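Microwave oven

A microwave oven is a kitchen appliance that heats food with radio waves. Water, fat and sugar in the food absorb the energy and turn it into heat. The waves reach only a short way below the surface, and the center of a thick dish warms mainly by conduction.

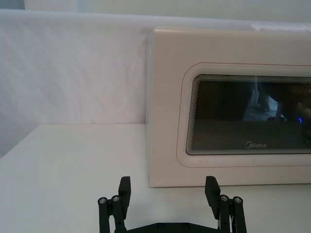
Early models were tall, heavy units sold to restaurants, ships and railroads. Smaller ovens for the home followed in the second half of the twentieth century, as the parts became cheaper and lighter.

Household use

A survey of 1,868 homes in the towns of Breltadby and Limham found that reheating leftovers was the most common use, followed by defrosting and warming drinks. Full meals were cooked far less often. Low power settings on many ovens work by switching the full output on and off. 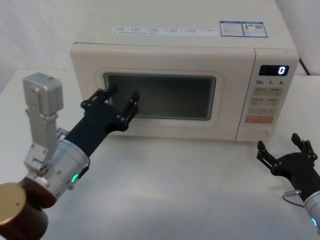
Safety rules for microwave ovens cover leakage, door locks and wiring. The door must stop the waves before it can be opened, and metal mesh in the window keeps them inside. Makers also supply printed notices with the appliance. These may be fixed to the housing itself, as on a cream-colored countertop model with a long strip of small text and two blue-bordered stickers on its top, one of them carrying a QR code.

See also: Convection oven; Defrosting; Food safety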